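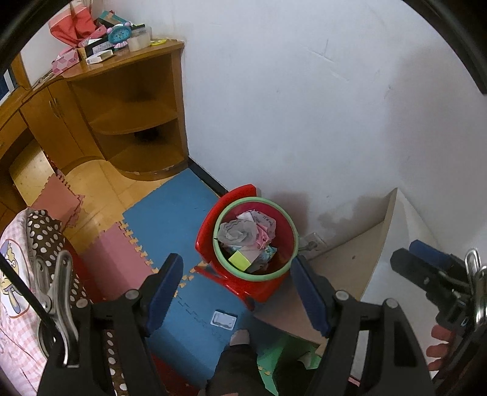

How much equity should I give up for a first angel check?
Somewhere between 10 and 15 percent is normal for a first round, and anything over 20 makes the next one hard to raise.

prillberg_pete
December 27, 2021
So that's the stock answer and I mostly agree, but I've got an offer in hand and I'm going back and forth on it. We make booking software for small boat yards (it's called Cikeo, two founders, 17 paying yards) and an angel wants 25 percent for $300K. He's nice! He knows boats! But 25...

sallholm
Walk away. My first company gave up 30 and by the second round every investor asked why the founders owned so little. It came up in every single meeting.

kairys_dad
Disagree with sallholm. 25 percent of a company that can make payroll beats 90 percent of one that closes in the spring. What's your monthly revenue, Pete?

prillberg_pete
$3,763 last month. I know, I know, not huge, but it's winter and half the yards are shut.

kairys_dad
Then take the meeting again and ask for 18. With that revenue he's paying for you two and the idea, so he has room to move.

sallholm
Or do a convertible note and skip the valuation fight until you have a summer behind you. I'd still say no to 25, whatever the season.

saulius_k
Saulius Kütt here, I do small angel checks myself. Before you haggle over the percentage, read what he wants on board seats and vetoes. I've seen founders win three points of equity and hand over the right to block a hire.

prillberg_pete
Ugh, there's a veto on any spending over $2,000. I skimmed right past it. Calling him in January once I've had a lawyer look it over.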